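Deux pinces sur le même bras : mes notes du mois d'août

J'avais depuis longtemps l'intention de comparer sérieusement les deux pinces parallèles qui traînent à l'atelier. La première est une Firivitz, achetée d'occasion avec le bras. La seconde est une Brivcombe, plus récente, à doigts noirs en forme de plaques. Les deux se montent sur la même bride, à condition d'intercaler l'adaptateur de Tolgate, que j'ai dû reprendre à la lime sur un côté.

Le contrôleur est resté le même pour tous les essais, un Fitzsimmons avec son micrologiciel d'origine. J'avais commencé avec une version modifiée trouvée sur un forum, mais la consigne de force se remettait à zéro à chaque redémarrage. Je suis revenu en arrière et j'ai refait les premières mesures.

Le protocole est simple. Le bras part toujours de la même position, descend au-dessus de la table, ferme la pince, lève l'objet et le dépose dans un bac. J'ai fait 200 prises par pince, réparties entre une boîte en carton, un rouleau de ruban adhésif, une éponge et une bouteille en plastique couchée. Une prise compte comme ratée si l'objet tombe avant le bac ou si la pince se referme à vide.

Avec la Firivitz, j'ai noté 33 échecs. Presque tous concernent la bouteille. Les doigts sont étroits et le contact se fait sur une bande trop mince, de sorte que la bouteille pivote dès que le bras accélère. Sur la boîte et l'éponge, rien à signaler.

Avec la Brivcombe, 2 échecs seulement, tous les deux sur le ruban adhésif, que j'avais posé trop près du bac. Les plaques sont plus larges et tiennent mieux les surfaces rondes. En contrepartie, elles passent mal dans les endroits serrés, et il faut prévoir de la marge de chaque côté de l'objet. Le bruit du moteur est aussi plus aigu, ce qui finit par fatiguer en fin de journée.

La caméra m'a pris plus de temps que les pinces. Montée au poignet, elle doit voir l'objet et les deux doigts, sinon je ne peux rien régler. Trop haute, elle perd le bout des doigts au moment de fermer. Trop basse, un doigt masque la moitié de la table. J'ai fini par l'incliner légèrement vers l'avant et par bloquer l'exposition, qui changeait à chaque passage au-dessus du bac blanc.
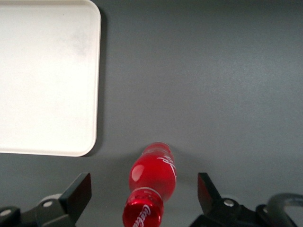 La bouteille Coca-Cola entre les doigts encore ouverts, vue du poignet.

Les reflets restent un problème avec le plastique brillant. Mon script de détection prend parfois une tache de lumière pour un bord et décale le centre de la prise. Reginald Greenberg, avec qui j'échange par courriel à propos de ce contrôleur, me conseille une lampe plus diffuse – j'essaierai avec du papier calque avant d'acheter quoi que ce soit.

J'ai gardé les journaux de tous les essais, y compris ceux de réglage, soit 1 044 fichiers. Il y a des doublons et les noms ne sont pas cohérents, donc je ne les publie pas pour l'instant.

La Brivcombe reste sur le bras. La Firivitz retourne dans son carton avec ses vis, et je la ressortirai pour les petites pièces. Il me reste à mesurer l'usure des plaques, et à refaire l'adaptateur dans une matière moins tendre.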